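Status: trial data, not cleared for scheduling decisions. Last edited Apr 18, 2019.

# Nostby cloth-handling set

Recordings from the Nostby shop trial, where an arm took over part of the cloth folding that shift staff used to do between deliveries. Collected in March with the Trerkero controller.

## Contents

- `runs/` — 108 attempts, one folder each
- `shifts/` — task sheets for 14 staff, before and after the arm went in
- `notes/` — free-text remarks, names removed

## What changed for staff

Folding dropped off the closing list. Clearing dropped grasps went on it, along with a restart check that takes about 3 minutes. Two people asked to stay on hand folding and did. The Mirkemau sheets use older task codes; convert them before comparing hours.

## Known gaps

Most runs start with one cloth spread on the white table, a corner near the fingertips. Stacks are not covered.
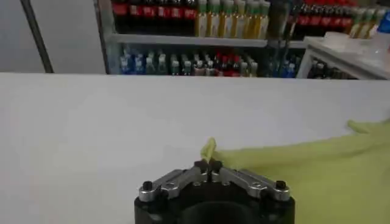
Ostapchuk wrote back that the hours saved look fine on paper, but the closing shift now gets interrupted more often, and the task sheets have no column for that. A column for interruptions will be added in the next release.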